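Skeston patch notes collection, read me first

Hello, and thanks for stopping by! Skeston is a small, slow-paced strategy game for phones, made by Stustum, and this folder holds every patch note the game has had so far, tidied up into plain text files. I started saving them because the in-game news page only keeps the latest few, and I kept losing arguments with my friend Yaroslav Skoryk over when the harbor cards got weaker. (He was right, and I have now put it in writing.)

What you get

There are 7 folders, one for each season, and each one has a file per update. The first line of every file is the version, the second is the platform, and after that comes the text just as the studio wrote it, spelling slips and all. I did take out the shop offers, which made up half of some updates and are no use to anybody now. 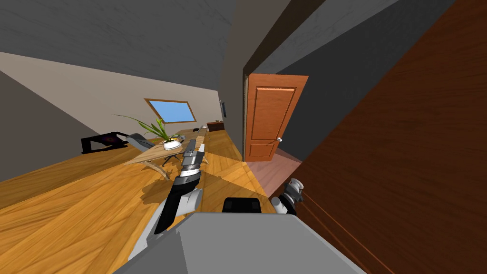
Season four is the patchy one. Two of its updates went out on Android only, and I play on an old iPad, so those files were typed up by Yaroslav from his own phone. If you see a card called Gastier in one place and Old Gastier in another, it's the same card – the name was changed partway through the season and then changed back.

Using the files

Please do use them for whatever you like: a wiki, a spreadsheet, settling a bet. A mention is kind but you don't owe me one. The words themselves still belong to Stustum, so please don't sell them. 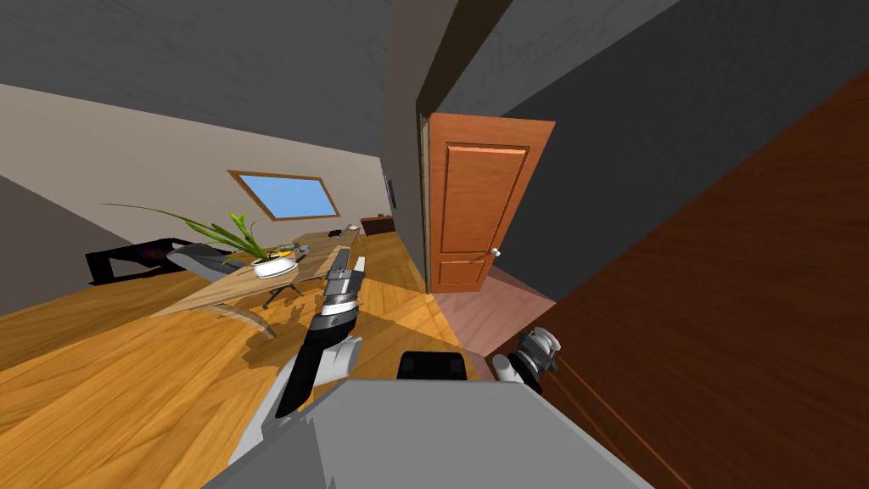

Robot arm and wooden desk, computer-rendered.

Known gaps

The Rätsep event had a hotfix in February that I've never found the notes for. If you have them tucked away somewhere, even as a blurry screenshot, I would be so happy to see them! Also, the dates in season one are the dates I saved the page, which could be later than the real release.

I usually add new notes on a Friday evening, once dinner is out of the way.

Kept by Madhu Sachdeva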